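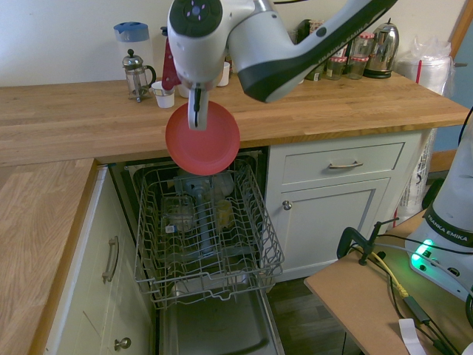
The hard part, says Flurina Zaugg, is the letting go.

She has spent most of September in a kitchen in Durnau, putting plates into a dishwasher and taking them out again, or more precisely watching a robot arm do so while she writes down what went wrong. Her notebook has a column headed "dropped", a column headed "wedged" and a third, added on day two, headed "sulking".

The question is simple enough for a pub. If you had to give a robot one hand for the washing-up, which would you buy? Zaugg and her colleague Hubert Bachmann have three candidates. The first is the plain two-finger gripper that most arms of this sort seem to wear, a pair of stubby digits that open, close and have no further ambitions. The second is the Falus, a soft three-fingered thing that feels like a wet glove. The third is the Nevo, which works by suction and costs 1,699 euros before anyone has bought it a pump.

I had assumed the dearest would win. Bachmann had too, and had said so in writing, a fact Zaugg brought up twice before lunch.

Suction likes a flat, clean surface. A plate that needs washing is, by its nature, neither of these for long. On a dry dinner plate the Nevo was superb, lifting it from the middle with the hush of an expensive lift. On one that had recently held lasagne it made a rude noise and gave up. "It's a wonderful gripper for people who don't eat," Bachmann said.

The Falus did better. It will pick up nearly anything, mugs included, and it is kind to glasses. But it needs room to spread its fingers, and a dishwasher rack is not generous with room. It tended to put a plate in beautifully and then, on the way out, bring the plate's neighbour along for company.

Which leaves the two plain fingers. They pinch a plate by the rim and carry it in on edge, the way you or I would, and they are thin enough to back out without a fuss. Over 303 attempts with all three hands, the plain gripper let a plate fall just 11 times. Zaugg will not give me the Nevo's figure until she has checked it, or until Bachmann has left the room.

It has its faults. A pinched plate can swing like a pub sign if the arm stops too sharply, so the controller has been told to slow down over the last 5 centimetres, and the whole business now has the pace of a state funeral. Loading a family's supper would take some forty minutes. Bachmann points out that his teenage son takes longer.

They also tried moving the camera from the wrist to a fixed spot beside the worktop. The wrist view is marvellous until the hand is holding a plate, at which point it is a view of a plate.

Next come the bowls, which Zaugg is dreading, and a fourth gripper from a small firm called Zürcher, which arrived in a box with no instructions and one screw too many. She has started a new column for it.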